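15 May 2023

Up at half past five to read the ward results again, as if they might have changed overnight. They hadn't. We lost Vasthorpe by 106 votes, and the winning side polled 1,941. I have written the numbers on the back of an old leaflet and propped it against the toaster, where I will have to look at it.

I still think the mistake was made in December. That was when the group voted to say nothing about the Fuchs contract until the auditors had finished. I spoke against it, though not for long and not very well. By the time the report came out the other lot had already put it through every door in the ward, with their own version of who had signed what. We spent the whole of spring answering a leaflet we should have got in ahead of.

The leader's email came at nine. It thanked everyone for a clean and positive campaign and blamed the turnout. There was no mention of Fuchs at all. I read it twice and wrote a reply, then deleted the reply. I wrote a shorter one and saved it. It is still in drafts.

Walked up to the community hall to hand back the keys. There were some 60 of our boards stacked by the back door and I carried a few of them to the car. The rest can wait until someone brings a van. My knee is bad again after all those steps on the Filetti estate — three flights in every block, and most people out. A man there told me on the last evening that he would vote for anyone who got the bins moved. I wrote it down and passed it on. I doubt it went anywhere.

Lunch was soup. Did the washing, paid the water bill, cleared the campaign messages off my phone. Cut the Mustix survey out of the local paper, the one that had us ahead by three points a week before the poll. I don't know who they were asking. 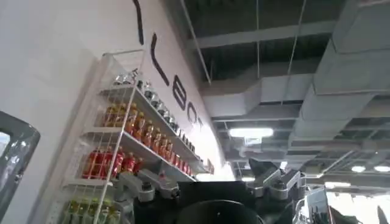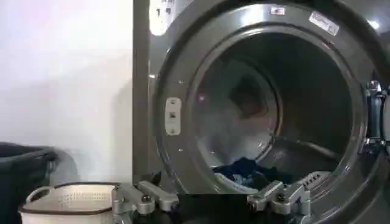
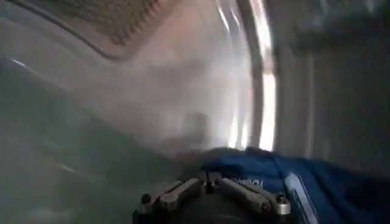
The group meets next week to choose a new deputy. I have been asked twice whether I would stand and have said both times that I would think about it. I would want a promise first that the Fuchs papers are put out in full, including the two letters from the planning side, and I don't expect to get it. If the answer is no, I will sit at the back and vote as I see fit.

Rang the agent at six about the expenses return. We are short of a receipt for the second print run. Must look in the glove box tomorrow.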